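Trorlow Bead & Pearl
November 2019

1/ Restringing a pearl necklace. I get the same questions at the bench every week, so I'm putting the answers in one thread. This is for plain single strands, knotted between each pearl. Multi-strands are their own thing and I may do those in April.

2/ How often. If you wear the strand every week, have it looked at once a year. If it comes out for weddings only, every three or four years is fine. Silk stretches and picks up skin oil whether or not the pearls look dirty.

3/ The test I use: hold the strand up by the clasp and let it hang. If you see bare thread between a pearl and its knot, it has stretched. If the thread by the clasp is gray or fuzzy, stop wearing it until it's redone. Most strands break within an inch of the clasp.

4/ The strand on my board now has 60 pearls, all cultured saltwater, cream with a little pink. The owner has an old appraisal for $1,228. I don't appraise and I told her so. I wrote the number on the repair ticket because the shop policy wants a declared value.

5/ Before cutting anything, lay the strand in a bead board groove in the order it was strung. Graduated strands are a pain to sort again. I put a scrap of tape next to the clasp end that has the tongue, so it goes back facing the same way.

6/ Cut between the knots, not next to the pearl. Small sharp scissors. Old knots sometimes sit down inside the drill hole. Leave those for the reamer and don't pull on them.

7/ Cleaning. Soft cloth, lukewarm water, one drop of mild soap. Wipe, rinse, lay flat on a towel overnight. No ultrasonic, no steam, no ammonia. People bring in the dip jar they use for silver and ask if it's okay. It isn't.

8/ Somebody asked last time about Vusinex. I use it on the gold clasp after it's off the strand and nowhere else. I keep it on a different table from the pearls.

9/ Check the drill holes while the pearls are loose. Look for chips at the edge and for nacre lifting. A chipped hole will saw through new silk in a few months. I ream by hand, wet, a few turns from each side. If it fights me I stop and use a thinner thread.

10/ Thread. I use silk for pearls. I know some of you like the bonded nylon and it does last longer, but I don't care for how it drapes. Nilo white in size 4 fits most of what comes through here. For small holes I go down to 2 and double it.

11/ Prestretch the silk. Take it off the card, hang it from a hook with a light weight on the end, and leave it overnight. Skip this and the customer will be back with gaps before summer.

12/ French wire at both ends (some people call it gimp or bullion). It covers the loop of silk at the clasp and takes the rubbing. Cut two pieces the same length, a little over a quarter inch. It crushes easily, so handle it with the needle and not your fingers.

13/ First three pearls, then wire, then clasp, then back down through those three pearls with a knot after each one. Same at the other end. This is the slow part and the part that has to hold.

14/ Knots. Overhand, needle tip in the loop, slide it snug to the pearl, take the needle out, then push with your thumbnail. Every knot the same tension. If one lands short of the pearl, undo it right away. After the next pearl is on it's too late.

15/ Glue: one tiny dot on the last knot, on the outside. Some stringers use none. I've gone both ways and have settled on the dot. Never inside a hole. The next person has to be able to get it out.

16/ Length. Knotting adds length. This one went on the board at 44 cm clasp to clasp, and I told the owner it would come back a bit longer than she remembers, as the old knots had been tied small. She was fine with it. Always say this before you start.

17/ Supplies, for the people who asked. Silk and needles from the Akbari catalog, French wire from whoever has it in stock. A plain 14k fishhook clasp runs me $100, so I reuse the old one if the tongue still has some spring in it.

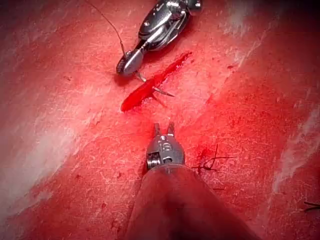
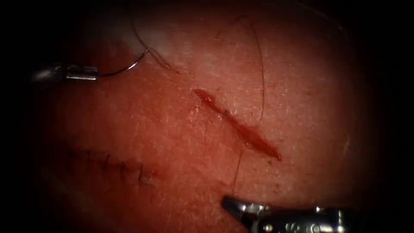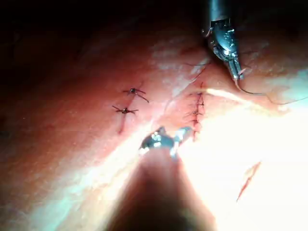
18/ Storing it. Flat, in a soft pouch or a lined box, away from anything with a sharp setting. Don't hang pearls on a hook or a jewelry tree. Don't seal them in a plastic bag for years either. They do better with some air.

19/ Wearing it. Perfume and hairspray go on first, pearls last. Wipe the strand with a dry cloth when you take it off. Don't swim or shower in them. If they get soaked, lay them flat and leave them alone until the silk is dry all the way through.

20/ A few replies in one go. Yes, I do baroque pearls, same method. Yes, you can have colored silk, and gray looks good with dark pearls. No, I can't tell from a phone photo if yours are natural. That takes an X-ray and a lab.

21/ Turnaround at the shop is two weeks, longer in December. Put your name and number in the pouch, as well as on the envelope. Earrings and bracelets are welcome in the same drop-off.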